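How to store vinegar and keep it tasting right
By Romana Koubek

Vinegar lasts a long time, but a good bottle can still lose its smell if it is kept badly. The steps below work for wine, cider and balsamic vinegars. 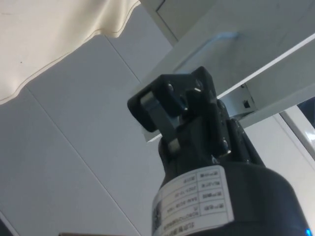 Reading time: 2 minutes

1. Choose the right spot
Keep the bottle in a cupboard away from the oven. Vinegar doesn't need the fridge, though fruit vinegars with added purée keep better there once opened.

2. Check the cap
Wipe the neck after pouring and close the bottle firmly. A pourer looks nice on the table, but it lets air in all day. Swap it for the original cap when the meal is over.

3. Decant small amounts
If you buy a large tin or flagon, fill a 100 ml glass bottle for daily use and leave the rest sealed. Avoid bare metal lids – the acid eats into them. 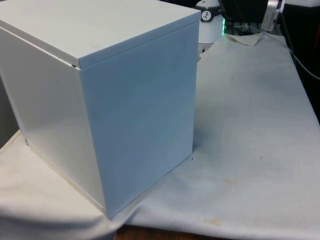 Write the opening date on a strip of tape and stick it to the base. I use wine vinegar within 12 months and raspberry vinegar within eight.

4. Deal with cloudiness
A cloudy layer or a soft, slippery disc is usually the "mother". Strain the vinegar through a paper coffee filter into a clean bottle. If it smells of mould or solvent, pour it away.

5. Taste before dressing a salad
Dip a lettuce leaf in and try it. A flat vinegar can still go into a marinade or a pan of red cabbage.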